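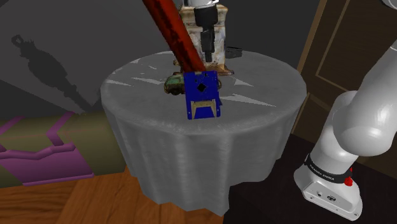

Skostalach teleop kit, six months in

I bought this to teach a simulated Franka arm by hand, so I could try things before booking time on the real one. You hold the controller, the arm on screen copies you, and every run gets saved as a demo. I've done about 400 now!

Setup was quick (60 minutes, most of it drivers). Small moves feel great, and lining up over clutter on the round table is way easier than with my old keyboard controls.

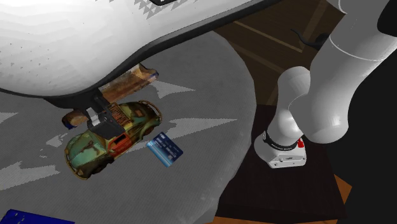
What bugs me

Depth. Coming down on the toy car I still can't always tell how close the finger is until it's on the roof, and the buzz in the handle is too weak to help. Mariann Katona swears by a second view and she's right, so turn that on. The clutch button is stiff too, and my thumb was sore after one long evening.

Would I buy it again? Yep, but I'd wait for a sale.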